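The bungalow at Titcombe was let from the first of the month, and Kenna Yule had until then to get her uncle's things out of it. She had done the bedroom and the hall. The kitchen was nearly bare. What was left was the back room, where he had eaten his breakfast, opened his post and, towards the end, done most of his sitting.

She had expected it to take a morning. Her uncle had not owned much, but what he did own he had kept in order, and it was the order that slowed her down. He had written on things. Inside the lid of the biscuit tin was the date he had bought it. On the back of the clock was a note saying it lost 13 minutes a week and that Menzies in the high street had twice failed to mend it.

By noon the shelves were empty and the chairs had gone out to the van. She sat on the step and ate a sandwich, and then went back in to see to the table.

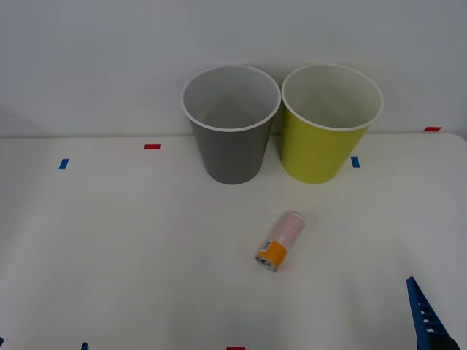
What do you do with a cup that nobody is going to drink from again? You wash it, dry it, and decide later.

She had said that to her mother on the telephone the night before, and her mother had said it was how people ended up with garages like her brother's. Kenna had seen the garage. It held 35 jars of screws and a canoe.

The grey cup had been his. He had used it for as long as she could remember, for tea and for water and once, when she was nine, for a newt. The yellow-green one was for whoever came. In the last years that had mostly been her, one weekend in three or four, when the shifts at Resex allowed it. He would put the two of them out together at the back of the table before she arrived, so that when she came in the first thing she saw was that she was expected.

The drinks can was hers, from the garage on the main road. She had laid it down on its side while she looked for a bag and then forgotten what she was looking for.

She picked it up now and turned it over. Her uncle had disapproved of cans. He had worked for Zonatero for most of his life, in the packing hall, and he said he had seen enough of them go past to last him. Four hundred a minute, he used to tell her. She had never known whether that was true. He also said he could tell a dented one by the sound, with his back to the line, and she had believed that completely.

"Is there much more?" the man with the van called from the front.

"Just this room," she said.

"You said that at ten."

"It was just this room at ten as well."

He laughed and went back to tying things down. She heard the rope go over the roof of the van and come down on the other side.

She wrapped the cups in a tea towel, the grey one inside the other. They stuck a little, being the same size, and she had to pull them apart and wrap them separately. Then she put them in the box marked KEEP, which so far held the clock, the biscuit tin and a packet of letters she hadn't read. The can went in the bag with the old newspapers -- no, it went in the other bag, because he would have minded. She moved it across.

After that she went over the table with a cloth. She did it properly, into the corners, the way he did, and then she stood there with the cloth in her hand for a while.
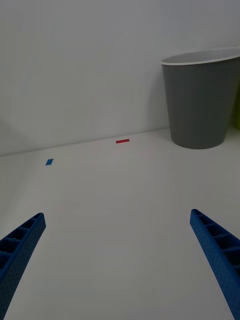
**September**

The tenants turned out to be a couple with a baby. They wrote to ask whether the marks on the back room door frame were anything important, as they were hoping to paint. Kenna wrote back that they were only heights, and that they should go ahead.

She thought about it for two days and then drove to Titcombe with a roll of lining paper. The woman let her in and held the baby on her hip while Kenna taped the paper along the frame and copied the marks across in pencil, with the dates. There were more than she remembered. The top one was from when she was sixteen and had complained about standing still for it.

"Would you like some tea?" the woman asked.

"If you're making it."

They drank it in the back room. The mugs were blue and didn't match, and the baby slept through most of it. When Kenna got home she unwrapped the two cups, rinsed them, and put them on the shelf over the sink.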